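Home | What's On | Sets | Lending | FAQ | Contact

Skellden > Clubs > Building Bricks > FAQ

We use cookies to remember your settings. Accept | Manage

Borrowing and building: frequently asked questions

Who can borrow from the brick library?
Anyone with a Skellden card. Under-12s need an adult to sign for the set. There is no charge, but we ask for a £40 deposit on the large crates.

How many pieces are in a large crate?
Each large crate holds 2,515 pieces, sorted into bags by colour. The small crate holds 600 and comes with one baseplate.

Do I have to sort the bricks before I bring them back?
Yes, by colour. Size doesn't matter within a bag. Please take everything off the baseplate first, including the tiny pieces, and check the corners.

What is the best way to start on a large grey baseplate?
Most people start at an edge. Put one brick of each colour you plan to use in a row down the side, biggest at the top and smallest at the bottom. It works as a key while you build and leaves the rest of the studs clear.

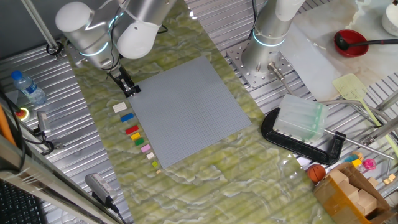
Cloltetti Brick Club

Does the row have to follow a set colour order?
No. White, blue, red, yellow, green and pink is a perfectly good order for the larger ones. Put the little bricks last, as they are easier to find at the end of a row.

Should I build on a mat?
We recommend it at home. A stray brick stays put on a mat and tends to skid off a bare table. Any colour will do, although a plain one makes small green pieces easier to spot.

Can I mix in my own bricks?
Please don't. We can't tell them apart when the crate comes back.

How do I clean a baseplate?
Use lukewarm water, a drop of washing-up liquid and a soft toothbrush. Leave it to dry flat, away from radiators. Don't put it in the dishwasher.

I've lost a piece. What happens now?
Write it on the slip inside the lid. We don't charge for odd bricks. A missing baseplate is taken out of the deposit.

Who do I ask about a booking?
Jérémie Vasseur looks after bookings. Leave a message at the Aigner Room desk before 4 pm. New crates go on the list in September.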